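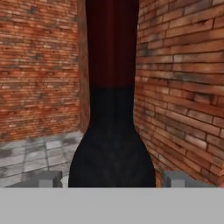
Surnex is a kitchen simulator for recording robot arm demonstrations, sold by Druteck. We used it for 18 days and saved 193 episodes for a policy that picks items off a counter.

Setup took an afternoon. The hand camera view is the best part, and steering by it is easy once you learn how far the fingers reach. Brick, tile and marble textures can be swapped between episodes.

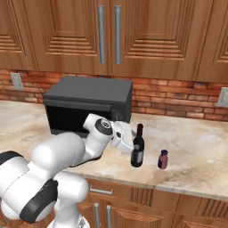
Another user on the Sokura board wrote that the side views lag behind the hand view when both are recorded, and that dropping to one side view fixed it. We saw the same lag and lost eight episodes to it before changing the setting.

Small items are harder to grasp than tall ones, and the arm can hide them from a side camera. Keep two angles if your machine allows it.
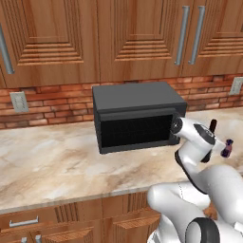
Lazăr: Does it keep failed grasps? I want those for training too.

Yes, in a separate folder, with labels you type in yourself. The export is slow. Six out of 8 for the price.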